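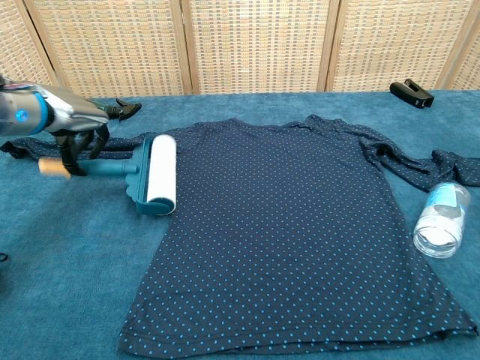
4.2 Lint loss and the "wears longer" claim

Figure 2. Lint roller held over a navy shirt laid flat on carpet.

Clothing labels now lean hard on the promise that a garment will last, and lint is often used as the proof. The argument runs that a shirt which sheds less fibre must be wearing out more slowly. We doubt it. Kaimal, who first made the case in a survey of 1271 households in Sketusmont, asked people to roll their dark shirts (Figure 2) and post in the used sheets. Whatever comes off on a sheet may have come from the shirt, a towel, the cat or the chair, and the survey had no way to tell them apart.

The return rate is a second worry. Of the 2000 kits mailed out in January, the ones that came back were probably from people who already looked after their clothes. Dinesh Kaimal grants this in a footnote, then goes on to rank the fabrics anyway — to one decimal place.

We went back over the 1745 sheets that could be matched to a wash diary. Colour explained more of the spread than fabric did. Pale fluff shows on navy and black, so owners of dark shirts rolled them more often and sent in fuller sheets. Once the number of rollings was allowed for, the gap between the Venen and Acuña blends was too small to take seriously. The Sornex blend still came out a little ahead, but it was also the newest in most wardrobes, and new cloth has had less time to pill.

None of this shows that lint is useless as a measure. Weighing the catch from a dryer filter, with one garment per load, would be a fairer test, though a dull and slow one. Even then, a lighter filter tells us little about seams, collars and cuffs. In the diaries those were the usual reasons given for throwing a shirt out, and fluff was hardly mentioned.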